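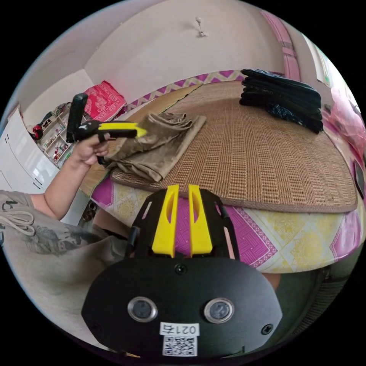
Folding with grippers: staff FAQ

Will I lose my job at Bonton?
No. The folding arms go into the Brimham laundry in September, and the 10 folders there keep their posts. Five will move to checking and repairs – the list is with Xinyi Yin.

Why fold by hand with grippers first?
The arms learn from recordings of people folding. You hold one gripper in each hand and handle the garment as you normally would. Trousers and other large pieces take the most practice.
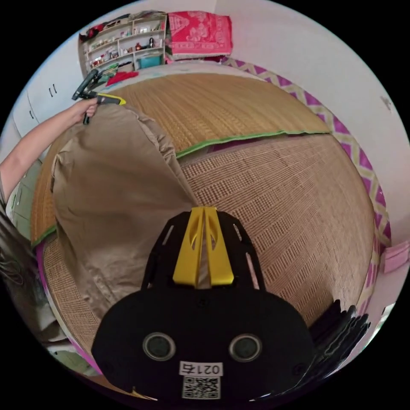 Go slower than you would with bare fingers, and let go fully before you take a new hold. A bad fold can stay in the recording. Just shake the piece out and start over.

Can I do it at home?
Yes, on a bed or a table. Each person is asked for 100 folds, paid at the normal hourly rate.

Do I have to take part?
No. Tell Aiman Jugah and you stay on your usual shift.

Are the recordings used to rate my speed?
No. Supervisors don't have access to them.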